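News > Tenant Services > Housing Updates

Reading time: 2 minutes

Furnished Lettings Program Enters Its Second Phase

The Besdale Housing Association has completed the first phase of its furnished lettings program, under which selected apartments are offered to incoming tenants with basic furniture and floor coverings already in place. The first phase covered 54 apartments in the Fleston district. The second will extend the offer to the Uvus Street buildings, with the first lettings expected in February.

The program was approved following a survey of tenants who had moved into Association properties over the previous two years. Of the 301 households that replied, nearly half reported that they had borrowed money to furnish their home. Many had gone without carpet or storage for several months after moving in.

Under the terms of the program, tenants may choose between a full package and a bedroom package. The cost is recovered through a fixed service charge, shown separately from the rent on each statement. Tenants who stay for 3 years take ownership of the items and the charge ends. Those who leave earlier are asked to return the furniture in reasonable condition – ordinary wear is not charged for.

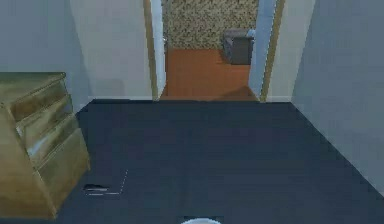
Dark blue carpet and a wooden dresser, shown in a computer-rendered room.

Florin Nistor, Head of Lettings, reported to the Board that apartments in the first phase were let more quickly than comparable unfurnished homes, and that fewer tenancies had ended within the first six months. The Board noted both findings and asked for a further report once the Uvus Street lettings are complete.

Existing tenants are not automatically included. A limited number of packages will be set aside for households transferring within the Association's stock, and applications will be considered in order of need. Tenants who receive housing assistance should speak with the Income Team before applying, as the service charge may not be covered in full.

Brândușa Dobre has been appointed Program Coordinator and will oversee deliveries, inspections and returns. Inquiries may be directed to her office at extension 911 between 9 a.m. and 4 p.m. Application forms are also held at the Fleston reception desk.

This site uses cookies to improve your visit. Accept | Manage settings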